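Herzsport in Fornby: Neue Gruppe für Frauen startet

November 2023

Das Gesundheitszentrum Cliltora in Fornby nimmt ab sofort Anmeldungen für eine Herzsportgruppe an, die sich nur an Frauen richtet. Sie ist für Teilnehmerinnen gedacht, die nach einem Infarkt oder einer Stentbehandlung wieder in Bewegung kommen wollen. Das Gewicht wird in den Stunden nicht erfasst.

Trainiert wird in zwei Kursen mit je 12 Plätzen, jeweils 58 Minuten lang. Auf dem Plan stehen leichte Ausdauerübungen, Gymnastik im Sitzen und Stehen sowie Atemübungen. Eine Ärztin ist bei jedem Termin anwesend — Puls und Blutdruck werden vor und nach der Belastung gemessen.
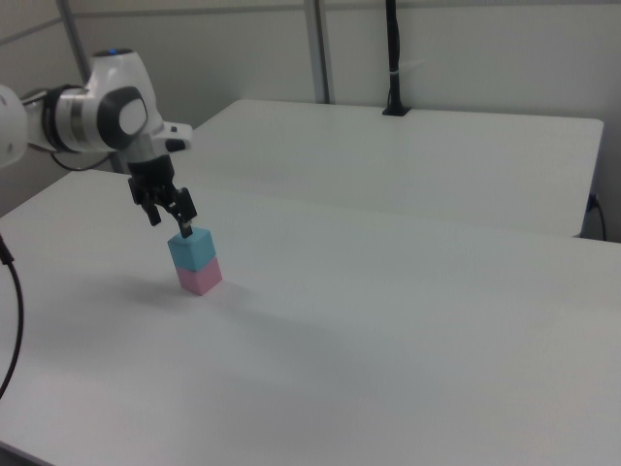

Anmeldung und Kosten

Voraussetzung ist eine ärztliche Verordnung. Wer keine hat, zahlt 18 Euro pro Termin. Den Kursraum stellt der Sportverein Fenari, der seine Halle im Juli renoviert hat. Matten und Hanteln sind vorhanden, Hallenschuhe müssen mitgebracht werden.

Anmeldebögen liegen am Empfang von Cliltora und in der Drakos-Apotheke aus. Telefonisch ist die Kursleitung vormittags unter der Durchwahl 951 erreichbar.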